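Turndale Swap & Chat > Phones and gadgets > Cleaning and storing cases

Sandelness_Sue
Right, I've finally had the big case clean-out and I'm so pleased with it! Warm water, drop of washing-up liquid, old toothbrush round the lens holes, then air dry overnight. Years of pocket fluff, gone. Does everyone else take theirs off regularly or am I the odd one?

pliter254
Once a month here. I wouldn't use a toothbrush on anything glossy though, it leaves fine scratches.

Sandelness_Sue
A soft one's fine! Mine is practically bald.

Retamal
Have to disagree, Sue. Microfibre cloth and patience. I scratched a lovely clear one with a "soft" brush back in August.

pliter254
Nélida Yáñez at the repair stall in Sandelness uses a baby's toothbrush and hers look brand new, so maybe we're both wrong — I'll ask her which one.

Retamal
Fair enough, but I'm sticking to my cloth.

Moth1014
Colours are the best bit of having spares, I swap mine to suit my mood and love it! I do agree with Sue about going round the lens holes, that's where the grime hides, and pale cases give you away first. Look inside the light blue one next to the black one and you'll spot a few tiny dark specks, while the salmon-pink is still my favourite of the lot. Going to try the bald toothbrush on the blue tonight and I'll report back. 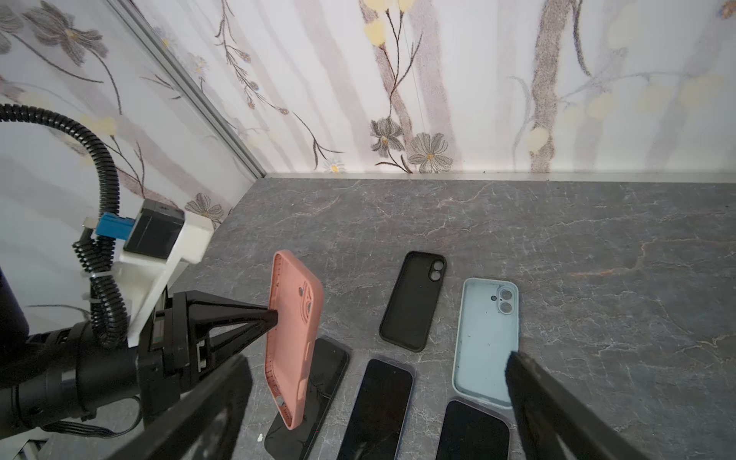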